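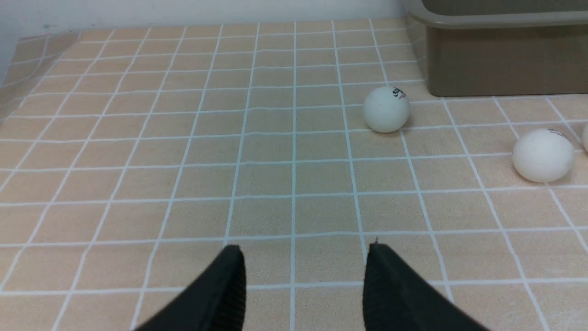
Noreen Mirani wrote to ask whether she could skip straight to the timer settings, as her loft fan was already wired in. You can, Noreen, but please do steps 1 and 2 first or the thing will sulk.

## Part 3: Setting up the Purkimeo loft fan controller

I've fitted this controller in my own house and in my sister's, and both times I wished the leaflet had been written by somebody who'd been up a ladder. So these are my own steps. They assume an electrician has done the mains side and the fan spins freely.

1. Switch the controller off at the isolator and wait 30 seconds.
2. Hold down MODE and switch back on. Keep holding until the green light flashes, then let go.
3. Clip the sensor to a rafter, well away from the hatch. Mine was too close at first and the fan came on every time I fetched a suitcase!
4. Set the start temperature. I use 30 degrees in the loft, and 23 for the stop.
5. Press SAVE. One long beep means it's stored – two short ones mean you start again from step 2, sorry.

**Caution:** don't let insulation touch the fan housing. Pull it back by a good hand's width all the way round. 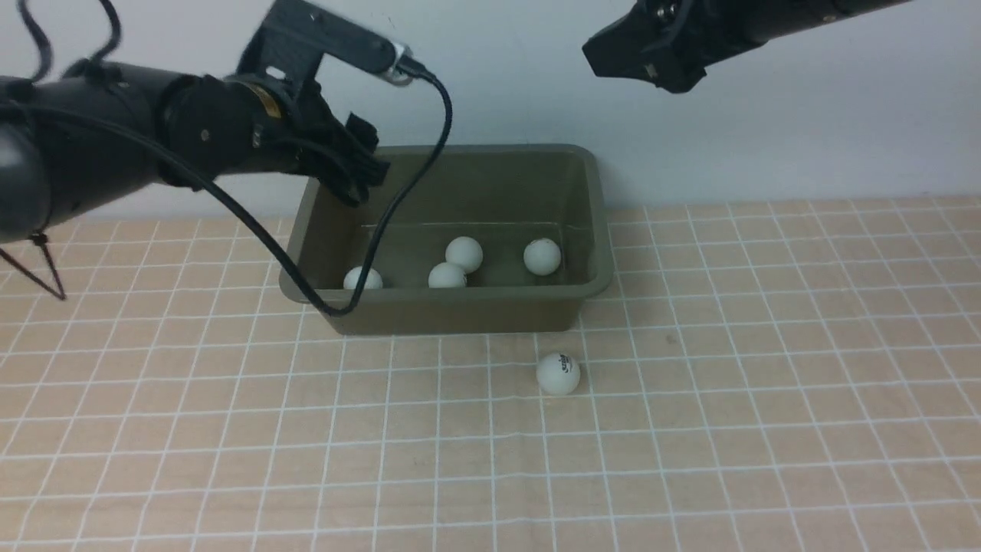 Aldo Amato reckons the stop setting should be higher, because his fan ran half the night in February after he'd been playing with the numbers. Fair enough, Aldo, but in winter I'd put the whole lot on HOLIDAY and forget it.

### Pairing the wall switch

The wall switch is made by Jeneo and comes in its own little box (batteries not included, of course).

1. Put the batteries in and stand on the landing, under the hatch.
2. Press and hold the bottom button until the display shows 333. That's the pairing code and it's the same on every unit.
3. Press SAVE on the controller within a minute. You'll want a second person for this, or quick knees.
4. Try the BOOST button. The fan should run for an hour, then drop back to automatic.

**Note:** if the display goes blank halfway through, take the batteries out, count to ten and have another go. It took me three tries.

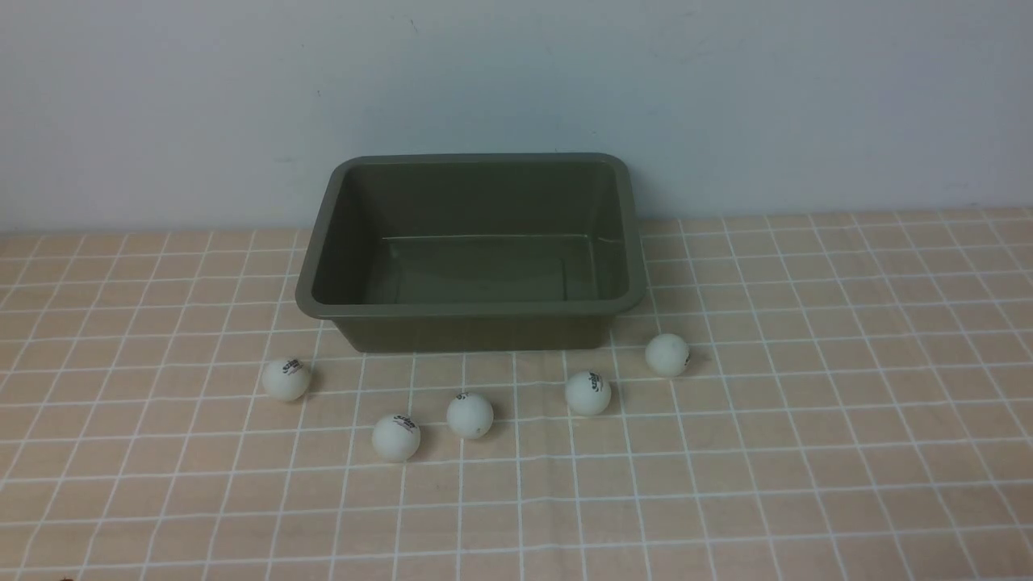

Once it's paired you can screw the switch to the wall, or leave it loose on a shelf like I do. Keep it out of direct sun, as the display fades.

5. Open the soffit vents before the first hot spell. The fan can only push air out if there's air coming in, and my sister's vents were painted shut.
6. Write your start and stop temperatures inside the controller lid in pencil. A long power cut wipes them.

Filter cleaning is in Part 4, along with what to do about wasps.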